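Workshop Guides > Olo Arm and Hand > Section 6: First Handover Trials

6. First handover trials

Work through this section once the arm has been mounted, homed and checked for cable clearance (Sections 3 to 5). It covers passing a small object between a person and the Olo hand, with the arm driven from the Clateo controller. Two people are needed, one at the table and one at the controller.

Last revised 29 Sep 2019. Earlier printouts from April have the old stop sequence and should be thrown out.

6.1 Preparing the table

1. Cover the table with cloth and pull it flat on the side the hand will reach over. Bare tabletops let cups slide when they are dropped, and they will be dropped.

2. Choose your test objects. Sealed grocery items are good for this – they are cheap, the sizes vary and the hand has to cope with soft plastic as well as cardboard. Leave glass jars and open drinks in the kitchen.

3. Keep the spare objects out to the sides or at the back, clear of the spot where the handover will take place.

4. Check the wiring along the forearm. Loose runs should have enough slack for a full wrist turn but must not hang low enough to catch on a bottle cap.

CAUTION: Roll back loose sleeves and remove bracelets before reaching into the work area. The finger joints can pinch fabric.

6.2 Starting the controller

5. Switch on the Garell power supply and wait for the fan to settle.

6. Start the Clateo controller and load the profile named HANDOVER 2. If the screen shows code 2119, the hand has not been homed. Go back to Section 4 and home it again before going any further.

7. Set the grip force to the lowest step. Confirm that the supply reads 24 volts with the arm holding still.

Note: The Söderlund wrist joint is stiff when cold. Run it through its full travel two times before the first trial of the day.

6.3 Person to robot

8. The person at the table places the object on an open palm and holds it out with the palm up. Keep the fingers straight and together, with the thumb well out to the side.

9. The operator brings the arm in from the side, level with the table, and stops when the object is between the robot's finger and thumb. Do not close the hand yet. The object should still be supported from underneath, as with the jelly cup in this trial.
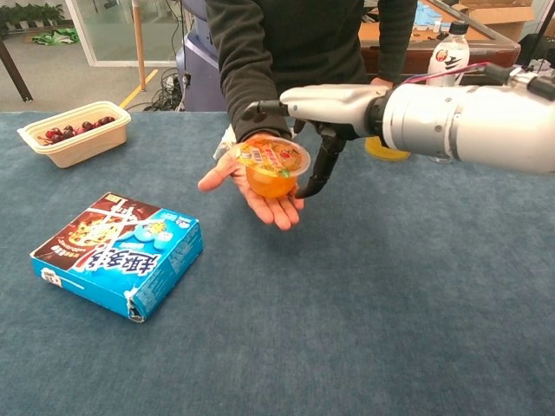 10. Check the gap between the robot thumb and the person's fingertips. If they are touching, back the arm off and line it up again.

11. Say "closing" out loud, then close the hand one step at a time. Stop as soon as the object no longer shifts on the palm.

12. The person lowers their hand straight down and away. Pulling it back sideways drags the fingers past the robot thumb.

CAUTION: Never reach in to save a falling object while the hand is powered.

6.4 If the grip fails

Cups that taper toward the base tend to squeeze downward out of the grip. Raise the contact point closer to the rim and try again at the same force. Go up one force step only if the second attempt slips as well. Throw out any cup with a split lid and wipe the finger pads before carrying on.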